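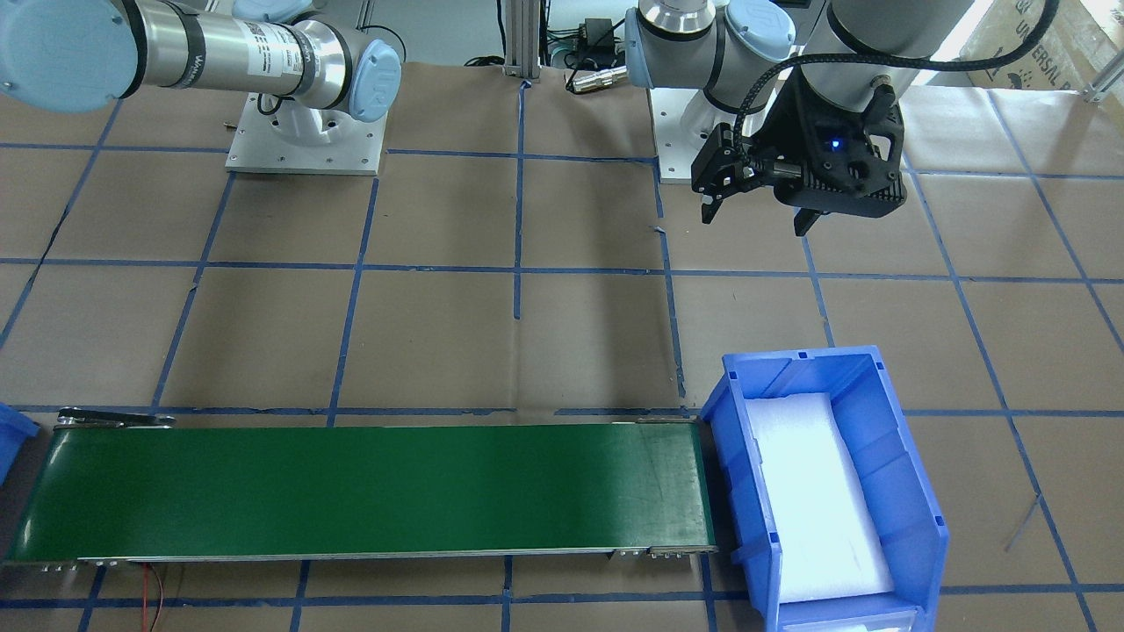

Visit report: two-arm conveyor cell at Dendby

Dendby opened its workshop to visitors on August 5, 2018, a Sunday, with a morning and an afternoon round. I joined the afternoon round, which was led by Mirjam Leemans. Gerrit Vanhove ran the cell and took the questions on control. What follows is written up from my notes, for readers who are thinking of a similar set-up.

The cell

The cell is built at floor level. Two Universal Robots arms work above the floor, with white mounting plates below them and a green belt conveyor running in front. Parts leave the belt at one end and drop into a blue plastic bin with a white foam pad in the bottom. There is no bench and no machine frame. The floor is covered with brown kraft paper, marked out in large squares with blue tape, and the conveyor and bin are placed against that grid.

Leemans explained that the grid is used for rough placing only. When the cell has been taken down and put back, the conveyor is set to the tape lines by eye and the fine position is then taught from the arms. She puts the job at 19 minutes with two people. Some of the tape has wrinkled where it crosses the seams in the paper, and I asked whether that upset the set-up. Her answer was that an error of a few millimetres at this stage is removed by the teaching step, and that the paper gets replaced when it becomes hard to read.

Gripper and cabling

The gripper we were shown is a black two-finger unit with a small blue light on its face. Its cable is braided and carried in a loop clear of the wrist. Vanhove spent some time on this loop. An earlier version was tied close to the arm and limited the last joint to less than half a turn in one direction. The longer loop gives the wrist its travel back, at the price of a waypoint that has to be kept away from the other arm.

An aluminium extrusion post stands between the two arms. I did not get a clear answer on whether it will stay in the final layout. The conveyor wiring is still open, with thin red and black wires coming out under the front edge, and Leemans said that it will go into trunking before the cell is lent out.

The task

The demonstration job is called Waken. Small moulded housings from Krishnan, a local supplier, are placed on the belt by one arm, carried along, and allowed to fall into the bin. The second arm takes any part that has been marked for checking and puts it aside before it reaches the end. The foam is there to limit scuffing. Without it, according to Vanhove, the housings picked up marks on their corners that the supplier would not accept.

The control program was written in house and goes by the name Fernusari. It treats each arm as a separate station and allows only one of them at a time into the space above the belt. This is simple and safe against collisions, but it costs time. With both arms working, throughput is well short of double that of a single arm. Vanhove showed the timing on a laptop and did not try to hide the gap. A finer division of the space, into zones along the belt, is planned for February.

We saw a run of 7 housings at reduced speed. All reached the bin. A second run was stopped when a part landed on its side on the belt and the second arm closed its fingers above it. The recovery was done by hand: stop, lift the part off, move the arm to its waiting position, restart. The longest test to date is 1,000 parts with one operator in attendance, and the log of stops from that test was passed round. Most entries were parts lying the wrong way up. Very few had to do with the arms.

Questions from the group

A visitor from a packaging firm asked about belt speed. It is fixed at present. There is no encoder on the conveyor, so the arms cannot follow a moving part, and the belt is halted for each pick by the second arm.

Another asked about guarding. On visit days people stay behind a line and Vanhove holds the stop button. For use elsewhere a risk assessment will be made for each site, and Leemans would not be drawn on what it might call for.

I asked about the size of the bin. It holds more than the task needs, but parts tend to gather under the discharge point, and past a certain height new ones roll back towards the belt. The bin is changed well before that. A sloped insert has been tried and made little difference.

Practical points

The tour took 2 hours including coffee. Parking is on the street. Visitors are asked to wear closed shoes and to leave bags at the door. Copies of the layout drawing can be had from Leemans on request. The stop log is not being given out, though it may be read on the premises.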